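Mittwoch, 11.4.12

Drucken | Per E-Mail versenden

Um halb sieben auf, Kaffee, Radio. Draußen Nieselregen. Ich habe mir für diese Woche Urlaub genommen, um endlich die Taschen durchzusehen, und heute ist der Flurschrank dran gewesen. Gestern waren es die Jacken.

Im Schrank lag mehr, als ich gedacht hatte. Zwei Rucksäcke, der kleine mit kaputtem Reißverschluss, dazu die Einkaufsbeutel, die ineinander gestopft waren, und ganz hinten die Sporttasche von Lotance, in der noch ein Handtuch aus dem Sommer steckte. Handtuch in die Wäsche, Tasche auf den Balkon zum Lüften. Der Reißverschluss ist nicht zu retten, der Rucksack kommt weg. In der Seitentasche waren noch 700 Forint von der Reise mit Venla. Ich habe sie in die Schublade zu dem anderen Kleingeld gelegt.

Dann die schwarze Stofftasche mit dem Druckknopf. Die habe ich seit der Ausbildung, damals für die Unterlagen, später für Kabel und Ladegeräte. Der Stoff ist weich geworden und hält keine rechte Form mehr, aber er ist nirgends durchgescheuert. Innen war ein Kugelschreiber ausgelaufen. Das habe ich mit Spülmittel und einem alten Lappen behandelt, man sieht es kaum noch, und auf Schwarz ist es ohnehin egal.

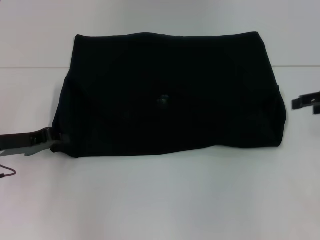 Ich hatte überlegt, sie Maya zu geben, die für den Kurs in Avulham etwas Flaches sucht. Am Telefon hat sie gefragt, ob ein Ordner hineingeht. Geht nicht, ein Heft schon. Sie will bis zum Wochenende Bescheid geben. Wenn sie sie nicht nimmt, behalte ich sie für die Papiere vom Auto.

Mittags Linsensuppe von gestern, dazu Brot. Danach eine halbe Stunde hingelegt.

Nachmittags mit dem Rad zur Post, das Paket für Xiomara aufgegeben. Lange Schlange, ein Schalter offen. Auf dem Rückweg bei Murthy vorbei wegen der Schnürsenkel, die es in Braun nur in 90 cm gab, also ohne Schnürsenkel heim. Tobias stand vor der Tür und wollte die Bohrmaschine zurückbringen. Er ist auf einen Tee geblieben. Im Juli wollen sie umziehen, die neue Wohnung kostet kalt fast 500 Euro, für zwei Zimmer findet er das in Ordnung. Ich habe ihm gleich die Umzugskartons angeboten, die im Keller stehen. Er holt sie Ende des Monats.

Abends den Schrank feucht ausgewischt und wieder eingeräumt. Die Einkaufsbeutel liegen jetzt gefaltet im oberen Fach, die große Reisetasche unten, Schirme an den Haken. Zwischen den Beuteln lag noch der Kassenzettel von dem Wasserkocher, den ich im Winter vergeblich gesucht habe. Die Garantie läuft noch, der Deckel klemmt weiterhin. Ich schreibe morgen an Ovel.

Offen: Kellerregal, die Schublade mit den Batterien, Ximena wegen Sonntag anrufen. Das Handtuch hängt, der Balkon ist wieder trocken. Kurz nach zehn ins Bett, noch ein Kapitel gelesen.

2 Kommentare | 0 Mal geteilt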